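3.2 Casting announcements and fan response

We coded 93 casting stories from regional film sites, all posted before shooting began. Two coders, three passes. Most stories name the star first, director second – the writer rarley at all. Pagano's earlier count found the same.

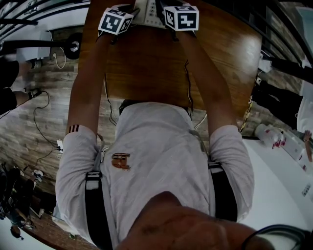 Figure 2. At the table, marker cubes on both wrists.

3.3 Sequels

Smaller set. Sequel rumors got more replies than new titles, even when the script was unfinished. Penrose stories left out here, see appendix. Denials were coded seperately and come up again in the next section.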